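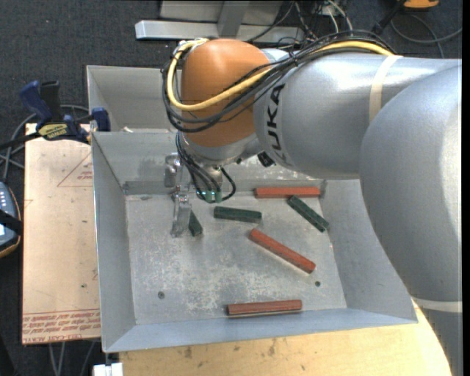 Havstead Bin Cell > Troubleshooting > Fault 109

Fault 109: Cable drag at the wrist

The cables looped over the orange wrist joint need room to move. Fault 109 means the wrist met more drag than it should – and it's a very fixable one!

1. Press the emergency stop. Keep hands out of the bin.
2. Follow the yellow cable and the black bundle back along the arm. Look for pinches or a tight loop.
3. Retie any loose points, leaving slack at the wrist.
4. Clear the fault and jog the wrist slowly.

CAUTION: Never reset from inside the cell.

Note: If 109 returns, call Dimas Wuisan, ext. 623. He loves these.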